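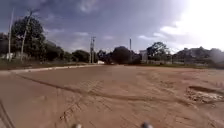
What is a herringbone footpath?

A herringbone footpath is a walkway paved with rectangular bricks or blocks set at right angles to one another, so that the joints make a zigzag from one side to the other.

I took over this entry from Adom Quartey in July and I've been fussing with it ever since, so forgive the length (the old version was a paragraph and a half!). My main interest is the sort of path you get at the outer end of a town, where neat paving runs along for a while and then meets a dirt road. We have plenty of those in Plovport and I walk on them most days.

Pattern

There are two usual ways to lay it. In 90-degree herringbone the bricks sit square to the edges of the path, and in 45-degree herringbone the whole lot is turned, which looks lovely but means a great deal more cutting along the sides. Either way each brick is locked in by its neighbours, and that's why the pattern turns up on driveways as well as footpaths. A plain running bond tends to creep when wheels go over it again and again.

Under the bricks there's normally a layer of compacted stone and then a thin bed of sand. More sand gets brushed into the joints at the end. Kyung-tae Oh, who laid paths for the old Ruditz brickyard, told me he'd brush it in, go home, and come back the next morning to do it all over again. 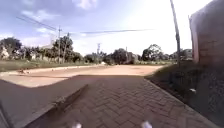 Edges matter more than people think. Without something solid along both sides the outside bricks drift, the joints open up and the zigzag goes wobbly. Concrete kerb does the job next to a road, and a low edging strip will do beside grass or planting. Kerbs are often put down in separate lengths with a gap left between them, and the gap is handy for rainwater, or for anyone pushing a pram off the road.

Kerbs and walls

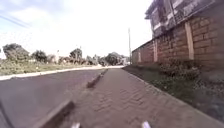

Herringbone pavers between a raised kerb and a tall brick wall.

Where a path follows a wall you'll often find a strip of soil left at the foot of it, and weeds move in very happily. I rather like them! Kelly Peixoto, who edits the drainage entry, does not, and we've gone back and forth over it on the talk page for ages. Her point is that roots get into the joints and lift the end bricks. Mine is that ten minutes with a hoe sorts it out.

Where the paving stops 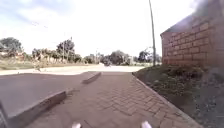 Dirt roads carry on changing after the bricks have settled. Tyres cut ruts, the ruts dry into ridges, and potholes get filled with whatever rubble is going. Grit then travels on to the paving under shoes and wheels, so the last few rows are usually the dustiest. Sweeping helps, though go gently, as a stiff brush will pull the sand out of the joints along with the dust.

See also: Kerb; Running bond; Unpaved road; Verge

Last revised November 13, 2024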